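Skip to content Issues Articles About Submit
Search articles, authors, keywords Go
Journal > Articles > Work and Technology > Section 4

4. What changed at the benches

4.1 Division of the work

Before the trial, each technician at the Hendora site took a returned workstation from intake to sorted parts alone. The robot cell at Nimosmont was set up to take over part of that job. It handles repeated pulls inside an opened chassis, mostly drives in carriers and cards held in guides. Technicians still open the machines, check the asset labels, free anything that is bent or glued, and decide what is worth testing.

We followed 30 technicians through the changeover and interviewed each of them twice. Cecilia Laryea and Ebuka Dauda did the interviews on site, at the end of the day shift. Figure 3 shows the gripper in an open workstation chassis, with a blue drive carrier and the perforated rear grille in view.

The most common comment concerned hands. Older cases have sharp sheet metal, and people who had spent years reaching into them were glad to do it less often. Several also said their shoulders were less sore by mid-afternoon. We did not measure this and report it only as they told it.

4.2 Pace and waiting

The second most common comment was about waiting. Under the old arrangement a technician who hit a stubborn latch could put the machine aside and start another. With the cell in the line, a stalled pull holds up the next chassis until someone clears it. The plant asked for a batch size of 50, which the technicians found too large. After four weeks the shift leads cut it on their own, and the complaints dropped off.

Clearing a stall was not in anyone's job description at first. It fell to whoever stood closest, and that was usually one of the newer staff. Chinyere Afolabi raised this with the plant in August, and the task is now rotated and paid at the higher bench rate.

4.3 Skill and training

Experienced technicians worried that new hires would never learn the inside of a machine properly. One put it this way: "I can tell by feel when a carrier is going to stick. You don't get that from watching." The plant now keeps one bench fully manual, and every new hire works there before moving to the cell.

Figure 3. Gripper fingers inside an open workstation chassis during the trial at Nimosmont.

Two technicians asked to stay at the manual bench for good, and the plant agreed. Their reasons differed. One disliked the noise of the cell, and the other preferred to see a whole machine through from start to finish.

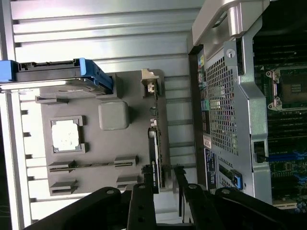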